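# A place for the odds and ends

Leena Savolainen puts the kettle on before she will say a word about tidying. It is one of her rules, she tells me, and she has fewer of them than people expect from a woman who has spent nine years going into other people's homes and helping them find the floor. She lives at the top of a narrow house in Bistlow, up a flight of stairs that makes you glad of the tea, and the first thing I see when I come in is a pile of shopping and a heap of soft things that have plainly not been put away.

"I leave it there on purpose when visitors come," she says, laughing. "Well, that's what I tell them! I went out early and then my sister rang, and you know how it is with sisters."

She grew up above her parents' grocery, where everything had a shelf and every shelf had a paper label in her father's handwriting, and she is sure that this is where it all comes from. As a girl she was allowed to do the milk and the biscuits but never the tins, which were her father's own business. She still thinks about that shop when she walks into a strange kitchen and sees packets of this and that spread over every flat surface (and over the chairs, and once, she says, along the edge of a bath).

What she likes best is the mixed pile, the one most of us would rather walk past. "People say to me, oh, start with the wardrobe, the wardrobe is dreadful. And I say no, let me see where you drop things when you come in the door. That's where you live, isn't it? There'll be a carton of milk and a bag of something and a jumper and a letter from the dentist, all in together, and they've been having a lovely time."

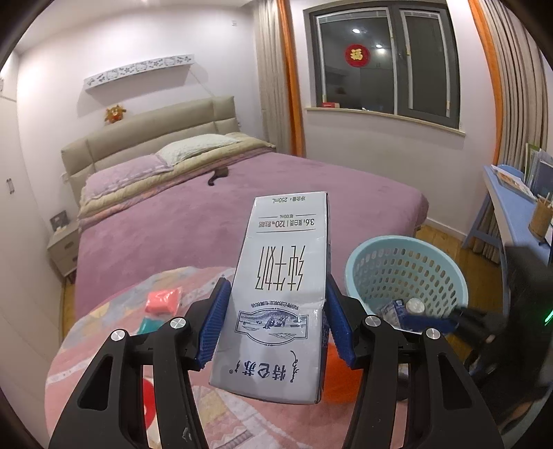
Her own answer to the mixed pile is a laundry basket. She is devoted to the plastic sort with holes in the sides, and she will happily talk about them for longer than I had set aside. You can carry one on your hip, you can see roughly what has sunk to the bottom, and when something leaks you can rinse the whole thing under the shower. She thinks every household should own 2, one for washing and one for what she calls the rounds.

The rounds go like this. You pick up the basket and walk through your rooms in the same order each evening, and anything that has wandered goes in. Then you walk the same way back and drop things off where they belong. Food goes first, always, and milk before any other food. "Even the long-life kind, I'm fussy about it. I like to pick it up and turn it over and find the date, and then it goes in the cupboard with the older ones in front. My father would haunt me otherwise."

I ask about milk from abroad, having spotted a carton of Chinese pure milk, the Telunsu brand, with cows in a pasture on it. She is delighted to be asked. She is very fond of the small cartons, the 250 ml ones, which are just right for a pan of porridge, and she likes a picture on her food. "If there's a cow, I'm happy. Two cows, I'm happier."

It wasn't always so cheerful. Her first paying job, in a tall flat on Memarar Street, nearly finished her off. The family, the Bélangers, had moved 5 times and had never once unpacked completely, so that there were boxes inside boxes, and cushions stuffed round saucepans. She went home that February and told her husband she would go back to bookkeeping. Then Mrs Bélanger telephoned to say the children had eaten supper at the table, all of them, sitting down, and would she please come again.

She did go again, and kept a notebook of every object she handled there, 3,329 of them by the end. She has never done it since and doesn't recommend it, but she fetches the notebook to show me, and we spend a good while over a page that seems to be entirely egg cups.

These days she teaches a morning class at the Istarel reading rooms as well, where people bring a bag from home and tip it out in front of each other. There is a good deal of blushing to begin with, she says, and then somebody finds a lost glove and the whole table cheers.

By now the tea has gone cold and she gets up to make another pot, talking over her shoulder about tea towels, which she folds in thirds, and pillowcases, which she doesn't fold at all.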